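Stistutden Workshop News: The arm that wouldn't let go

The folding cell went down in January and took most of a morning with it. The official fault code was 413, which the Flutex manual lists as "grip state disagrees with grip command" and then says no more about, as if the two of them might sort it out between themselves.
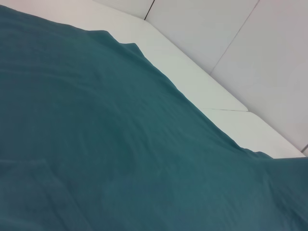

Merike Siliņa would like it known that she reported the same fault before Christmas, that she was told to restart the arm, and that she restarted it 11 times.

She did, and the log bears her out. So, with apologies to Merike, we can now say what was wrong.

When the gripper closes on cloth, the controller checks how far the fingers have travelled. Thin fabric barely stops them, so the arm often decides it has missed and goes back for another try. That much we knew and had learned to live with. In the autumn update the retry was changed so that the arm keeps its fingers shut while it moves to the new position. If it has in fact got hold of something, it takes it along. In our case it took the cloth along, met the edge of the work surface, pulled harder, and tripped the force limit on joint 6. It then stopped, still holding on, and refused to open because as far as it knew there was nothing to let go of.

The force limit did its job and we have no complaint there. The part that ought to worry people is what came next. Two of us, who shall not be named but who both write this newsletter, opened the guard and tried to work the cloth free by hand with the drive still live. The stop button was within easy reach. We have since been reacquainted with it.

Sorcha Daly has rolled the cell back to the older software and Gallagher are sending a new set of finger pads with more bite. Mader, who supplied the controller, have replied to our ticket (number 143, should anyone wish to add their feelings to it) by asking whether we have tried restarting the arm.

Until the pads are fitted:

Press the stop before you open the guard, even if the arm looks asleep.
Use the manual release on the gripper. It is the stiff lever, and it does move.
Write down the code before you clear it.
No more than one restart. After that, fetch Sorcha.

The cell is back on single sheets only for now, at half speed. Towels are still being folded by hand — there is a rota by the kettle, and it has plenty of room on it.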